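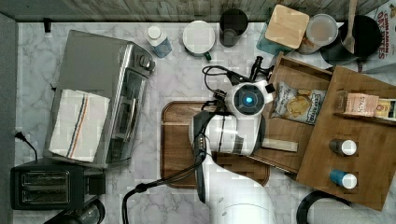
이번 분기 시연 수집은 목표 700건에 실적 804건으로 마감했습니다. 숫자만 보면 자랑할 만한데, 늘어난 분량의 대부분이 같은 동작의 반복이라는 점을 먼저 말씀드려야겠습니다. 지난 중간 점검에서 Votudel 측이 "작업대가 너무 깨끗하다"고 지적하신 뒤로 주방 환경은 확실히 살림집에 가까워졌습니다. 도마 옆으로 감자칩 봉지와 차 상자가 든 나무 트레이가 들어왔고, 토스터 오븐에는 줄무늬 행주가 걸려 있습니다. 대리석 무늬 상판은 물체 경계 검출 담당자에게 여전히 인기가 없습니다.

과제명: Dranis 주방 조작 학습 데이터 구축
보고일: 2021-11-25
작성: Nestor Lumbao

수집 현황
원격 조작자는 5명입니다. 6월에 시작할 때보다 시연 한 건의 길이가 눈에 띄게 짧아졌는데, 숙련의 결과인지 점심시간이 가까워진 결과인지는 시간대별로 나누어 확인하는 중입니다. 804건 가운데 약 7퍼센트는 학습에서 제외했습니다. 사유는 대부분 그리퍼가 물체를 놓친 뒤 조작자가 한참 생각에 잠긴 경우입니다. Baltazar Robles 연구원은 이런 실패 사례도 따로 모아 두자고 주장했고, 결국 별도 묶음으로 보관하기로 했습니다. 실패만큼은 재고가 부족했던 적이 없습니다.

라벨링
Trerley에 맡긴 구간 표시 작업은 일정대로 끝났습니다. 다만 "집기"와 "집으려고 함"의 구분을 두고 작업자마다 해석이 달라 지침을 두 번 고쳤습니다. 개정 전에 표시한 구간은 새 기준으로 다시 검수하고 있으며, 다음 보고 전까지 마칠 예정입니다.

학습 결과
1차 모델은 병과 컵처럼 서 있는 물체는 무난하게 집습니다. 봉지류는 아직입니다. 접근까지는 자신 있게 하고 마지막에 모서리만 건드린 채 물러나는 일이 잦습니다. 천은 평가 항목에 넣었다가 팀의 사기를 고려해 다음 분기로 옮겼습니다.

예산
집행은 계획 범위 안에 있습니다. 초과한 항목은 케이블 정리용품뿐이며, 금액은 작지만 정리된 케이블의 양도 그에 비례합니다.

다음 분기 계획
같은 물체를 위치만 바꾸어 찍는 시연은 줄이고, 물체 조합을 바꾼 시연의 비중을 높이겠습니다. 두 번째 수집 장소인 Mwakyusa 주방은 전기 공사가 끝나는 대로 설치에 들어갑니다. 봉지류 시연을 보강하려면 조작자 한 명이 더 필요하므로, 인건비 항목 조정안을 별첨으로 올립니다. 검토 후 회신 부탁드립니다.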